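Settling a packing bench into life with a robot arm

Posted March 15, 2022 in Workplace guides by the Idoleck team

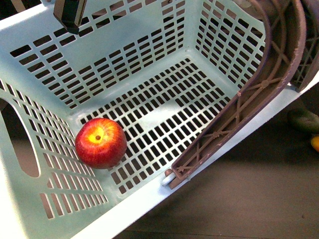 Before you change anything, watch the bench

We put our first arm, a Celel, on the fruit and vegetable bench at Bisutix, a small firm that makes up produce orders for office kitchens. Our advice to anyone doing the same is to spend a good long while simply watching how the bench runs already. The people who pack have habits you won't find written down anywhere. They turn a basket so its handle falls away from them, they put firm things in first, and they set a doubtful apple to one side without breaking off their chat. Write these habits down in their words — you'll want them later, when you're deciding which jobs the arm should have and which should stay in human hands.

Step 1. Choose one dull job

Pick the job people are happiest to lose. At Bisutix it was moving single items from the table into the basket, over and over, up to 2000 times in a shift. Leave checking and finishing alone for now, even if the supplier tells you the arm can manage them.

Step 2. Settle on one kind of basket

Ours are light green plastic with slots all over and a folding handle, and they were here long before the arm was. Fold the handle down against the side before the basket goes on the bench, and do it the same way every time. A handle left standing cost us plenty of stoppages in the early days, and a fair bit of grumbling too.

Step 3. Run short sessions to begin with

We began with 40 minutes in the morning and packed by hand for the rest of the day. Start with something round and firm, such as apples, and bring in the longer vegetables once everyone feels at ease. Keep a notebook by the bench (a paper one, please, as people do use it) and jot down every stop, however small.

Step 4. Agree who may pause it

Our answer is everyone. Show each person the pause button, let them press it a few times while the arm is moving, and make it plain that they'll never be asked to justify using it.

Step 5. Talk about the jobs, early and openly

All 19 people on our packing floor wanted to know whether their hours were safe, and quite right too. We told them in writing that no hours would be cut, and what the new tasks would be: checking quality, looking after the baskets and setting up Cù, the little program that tells the arm which order comes next. Pay for the setting-up work went up at the same time as the duties did. Please don't leave that part until afterwards!

Step 6. Look again after 7 weeks

Sit down together with the notebook and a pot of tea. Our packers reported fewer sore wrists but also a quieter, lonelier bench, so we moved the checking table closer and people could talk again. We'll be going through the notebook once more in May, and the soft fruit is first on the list.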